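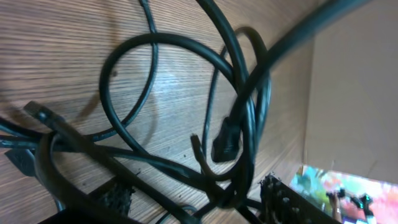

Sunday is cable day in Sodmont

Every household has a drawer that nobody wants to open. In our building at Van Dijk there are many such drawers, and this month we invite you to empty yours. Bring your old cables to the common room on Sunday from 2 in the afternoon, and we will sort them together on the big table.

Please do not pull hard when a bundle is knotted. Find a plug first, push it back through the nearest loop and let the rest become loose by itself. It is slow work, but the cable stays whole. A cable with a cut end or a broken jacket goes in the box for recycling. 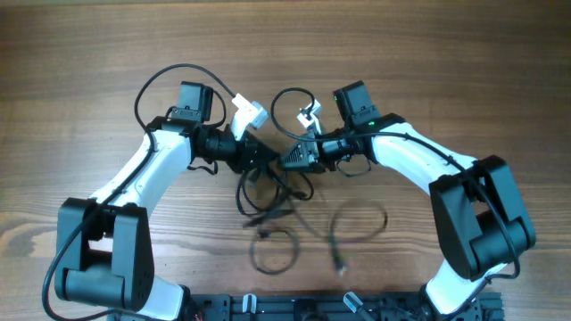

When a cable is free, lay it out straight on the wood and then roll it in wide circles, as wide as your hand. Tight rolls are bad for the inside – the wire can break close to the plug, and you will not see it from outside. Close each roll with a strip of cloth and write on a paper label what it belongs to.

Last year we collected 300 cables, and many of them found a new owner the same day. What is left will go again to the Cinine repair shop, which takes power cords and chargers but no extension leads. Wumer Bakery will bring the buns.

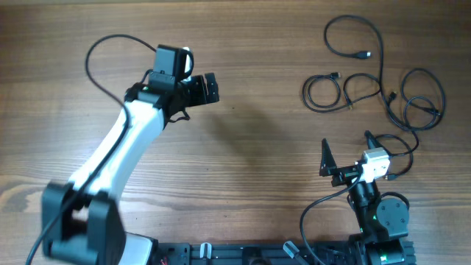 Black cables on the table, still to be sorted.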